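Four Grippers, One Mug, No Clear Winner

Roald Brekke has a folder of mug files. Tall ones, squat ones, one with a handle so thin it clips through the fingers if you look away. He's been dropping them into Grukano, the simulator his shop in Oludport switched to in April, and letting virtual grippers have a go.

"People think you buy the arm first," he says. "Wrong way round. You buy the hand. Then you find out what the hand wants."

The job is for Godcombe, a tableware outfit that wants its unpacking line automated. Mugs come in every which way. Some upright, plenty on their sides. Right now people do the sorting by hand, and they are fast. Really fast. Brekke timed them and went quiet for a bit.

So: 4 grippers on the shortlist. A suction cup, a soft silicone hand, a plain two-jaw parallel, and a fingered model from Mussa that costs more than the other three together. Each gets 25 tries per mug shape, same table, same lighting, same arm behind it. No real hardware until the numbers look decent.

Suction went first and was out by lunch. Great on a flat base, hopeless on a curved wall near the handle. The soft hand did better, but it's slow and the simulated silicone eats computer time like nothing else. Brekke let one batch run overnight and it still wasnt finished at breakfast.

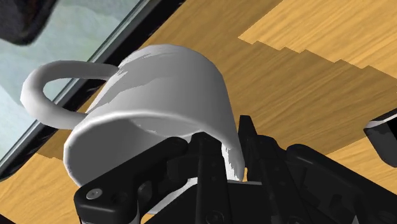

Page last changed: 2019-10-17

The rim grip is the one everyone argues about. Black fingers close to the lip, mug tipped steeply with the opening down, handle pointing away from the hand. Brekke likes it. The handle stays clear, and the wall of the cup is the thinnest thing to get hold of – also the easiest thing to chip, which is where Godcombe starts to worry.

The simulator doesn't do chips. It does contact force, and he has to guess the rest from that. Anything over his limit gets flagged red in the log. The parallel jaw had 8 reds on the squat mug. The Mussa had 2, then an update to the controller and the count went up again. He rolled the update back.

Glaze is the other headache. Friction in Grukano is one number you type in. Too high and every grasp looks brilliant. Too low and nothing leaves the table. Brekke measured a real Godcombe mug on a tilting board in his kitchen, got three diffrent answers, and went with the middle one.

What about price? The parallel jaw is cheap, spares are easy, anyone on the floor could swap a finger pad. It just needs the mug facing the right way, so you're paying for a camera and a turntable instead. The Mussa doesn't much care how the mug lies. Brekke hasn't added up both versions yet. "Ask me after the espresso cups," he says, already loading the next file.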